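Thursday, 4:40 PM
By Adelino Leitão

To the list,

Answering the question about the lunch counter in one go, so that people on the early shift can read it too. Quoting the part I'm replying to:

> Can someone say what the plan is for the counter at Fanthorpe? Last
> time the sandwiches were in the box they came in, and you had to dig
> to find out what was what. Also, is the warmer staying? It takes up
> half the space and I never see more than two pans in it. And who do
> we tell when the bread runs out?

The warmer stays. We pay Chraibi 180 a month for it along with the wire shelf, and the agreement runs through June. If we give it back early we still pay. After that I'm open to something smaller.

The box is going away. Sandwiches will go in the round wicker basket, one layer only, still in their wrap. Lay them on their side so the cut face shows and people can see the filling without picking each one up. Packaged bread and rolls stay in their bags on the wire shelf and don't go in the basket. The white tray is for serving. Take what you want to hand over, put it on the tray, and bring the tray back when you're done.

The counter, with the basket and the white tray:

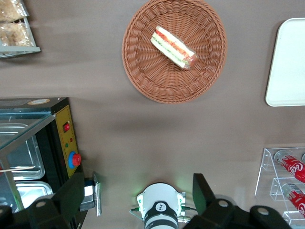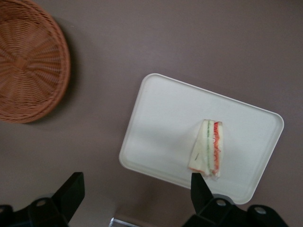
On the order itself, Tekel delivers at 10:30 and the standing order is 22 sandwiches a day. I'd like to keep it there for now. We spent 2,976 on the counter last quarter against a budget of about 2,000, and most of the difference was sandwiches ordered for meetings that got moved. If you have a meeting coming up, write to me by noon the day before and I'll add to the order. If it gets canceled, write to me again.

When the bread runs out, put a line on the Zototard sheet, the one taped inside the cupboard door. Please don't email the supplier directly. Two of us did that in the same week and we ended up with a double delivery that went mostly to the freezer.

A few smaller things that came up:

The basket can't go in the dishwasher. Shake it out over the trash and wipe it with a barely damp cloth. The tray can be washed with everything else.

Please keep the middle of the table clear. People set down mugs and laptops there, and then whoever is serving has to work around them.

Labels for the fillings are still missing. I asked for a set of small cards and will put them out when they come — until then, the sticker on the wrap will have to do if there is one.

I'm at the Fanthorpe building until 6 most days if someone wants to go over any of this at the counter.

Adelino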